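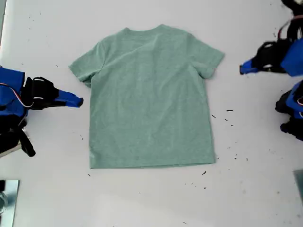 Lorna Morrison
Communications Lead, Garrido

Aug 23, 2023 – Garrido is delighted to announce that its much-loved crew neck T-shirt is back for the new season, and this time it comes in a soft sage green with a gently heathered look that we have all grown very fond of here in the office!

The short-sleeved shirt went out to 150 customers in July, and their kind (and wonderfully detailed) letters helped us settle on the final fit.

"People told us they wanted a plain, comfortable T-shirt they could fold away neatly and pull out again the next morning," said Babar Virk, head of design. "We spent a long time on the neckline – longer than I would care to admit – and I am so pleased with it."

A first run of 1,374 shirts goes on sale today in our Pudadero and Jirnent shops, with 200 more set aside for postal orders. After washing, please lay yours flat and smooth out the sleeves before folding.

Press enquiries and sample requests: Nele Böttcher, Garrido press desk.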